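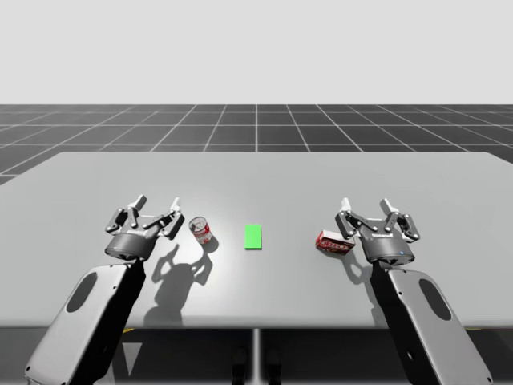 Suchbegriff eingeben … Suchen

Werkstatt-Tipps: Dem Roboter eine Aufgabe vormachen

3. September, von Yesenia Ibarra

Wer zwei Arme fernsteuert, übt am besten zuerst in der Simulation. Verbogene Finger kosten dort nichts, und der Tisch ist mit einem Tastendruck wieder aufgeräumt. Bei Numby liegen dafür eine Getränkedose und eine kleine Jell-O-Schachtel bereit, als Ziel dient eine grüne Fläche.

Vor dem Start beide Greifer weit öffnen und knapp über der Platte parken. Dann erst die Aufnahme einschalten. Wer die Finger noch während der Aufnahme sortiert, bringt dem Modell das Sortieren bei.

Immer nur einen Arm führen, solange die Aufgabe nicht beide verlangt. Der andere bleibt offen stehen, die Hand am zweiten Griff ruhig halten.

Schachteln an den schmalen Seiten fassen und langsam schließen. Dosen etwas tiefer greifen, sonst kippen sie.
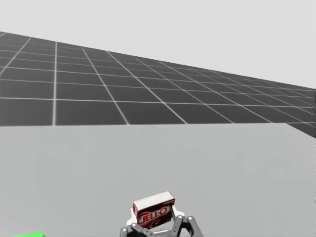 Nach dem Anheben kurz warten, bevor es zur Seite geht. Leichte Schräglage ist in Ordnung, solange die Schachtel beim Absetzen flach aufkommt. Ein misslungener Griff wird verworfen und neu aufgenommen. Zyanya Cortés löscht auch Durchgänge, die länger als 12 Sekunden dauern.

Zwischen den Durchgängen die Gegenstände verschieben und drehen. 100 verschiedene Startlagen bringen mehr als 2.000 Wiederholungen derselben. Unser Satz vom Mai war in dieser Hinsicht zu ordentlich und musste zur Hälfte neu gemacht werden.

Nach 2 Stunden am Griff ist Schluss, danach werden die Bewegungen fahrig.

Kontakt | © Plundix | Nach oben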